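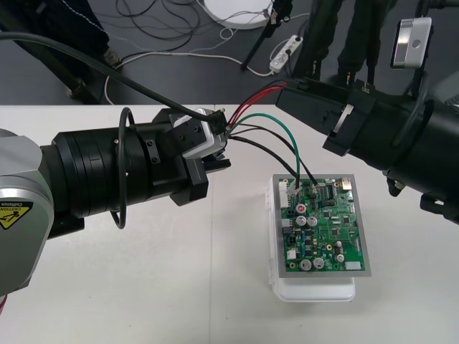

Caderno da bancada, maio, começo da tarde

Assunto: a placa verde e o chicote de quatro cores. Continuação da página em que eu jurei que isto ficava pronto antes do almoço.

A placa segue na moldura cinza, e a moldura segue em cima da caixa de plástico. A base definitiva foi pedida à Jostex em duas unidades e a Jostex respondeu com um catálogo. Enquanto isso a caixa cumpre a função com dignidade e custou menos que o frete. Só não dá para apertar nada com força: ela anda na mesa.

Chicote: vermelho, preto, verde e branco. A folha da Dramari lista as cores numa ordem na página 2 e noutra ordem no desenho. Fiquei com o desenho, depois de medir continuidade fio a fio. Comprimento total cortado: 758 mm. A folha pede 52 mm de sobra na ponta do conector redondo, que é exatamente o pedaço que sempre acaba mordido pelo alicate, então deixei mais e paciência.

Antes de encostar qualquer coisa na placa:
- fonte desligada na tomada (na tomada, Pacheco não conta como tomada, é só a régua com o botão)
- conferir a orientação do conector branco de vários pinos no canto superior esquerdo
- não usar os capacitores como apoio de mão

O terceiro item é dirigido a mim.
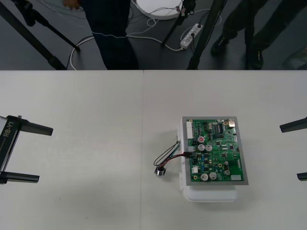 Placa na base, fios soltos na mesa. Conector branco no alto à esquerda, componente vermelho redondo logo ao lado.

Gostaria de registrar que a mesa ficou desse jeito por vontade própria da equipe e que o estado não costuma durar. Da última vez que procurei a chave pequena ela estava embaixo de um saco de abraçadeiras com a etiqueta "chaves".

Nota sobre a emenda dos painéis do tampo: parafuso M2 cai ali e some. Passei fita por baixo na semana retrasada e recuperei quatro parafusos e uma arruela que não é de nada que tenhamos nesta sala. Guardei a arruela.

Teste de encaixe do chicote, três tentativas:
1. Conector entrou torto. Tirei.
2. Entrou reto, mas os fios pretos ficaram puxando para o lado. Tirei.
3. Entrou reto, com folga nos pretos. Deixei.

Medi 200 mohm no retorno, alto demais para um fio desse tamanho. Troquei as pontas de prova e o valor caiu para o que se espera. As pontas ruins voltaram para a gaveta, onde vão enganar o próximo. (Corrigido: foram para o lixo. O Cleiton Andrade leu por cima do meu ombro.)

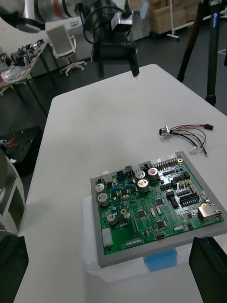
Fica pendente o conector redondo de metal. O anel de trava gira mais do que devia e não sei se é defeito ou personalidade. Pedi outro à Tosau, prazo "breve", que na língua deles vai de amanhã até a aposentadoria. Se chegar, trocar só o anel e não refazer a crimpagem, que deu trabalho e está boa.

Também pendente: identificar os fios pretos. São pretos, correm juntos e o desenho chama os dois de "preto". Sugestão do Cleiton: anel de termorretrátil branco em um deles, a 52 mm da ponta, para combinar com a única cota em que todo mundo concorda. Aceito. 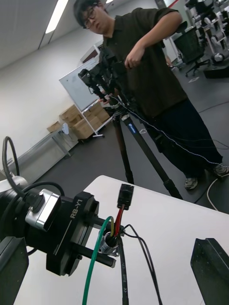
Sobre as caixas de papelão junto ao quadro branco: continuam lá. Ninguém abre por medo de ter que catalogar. Proponho abrir uma por dia, começando pela de cima, e anotar o conteúdo nesta mesma página. O quadro também podia receber a pinagem do chicote em letra grande, o que pouparia a consulta à folha da Dramari e os comentários que a acompanham.

Para amanhã:
- termorretrátil branco
- repetir continuidade com as pontas novas, os quatro fios
- calço de borracha debaixo da caixa, para ela parar de passear
- cobrar a Jostex
- devolver o alicate do Cleiton antes que ele leia esta linha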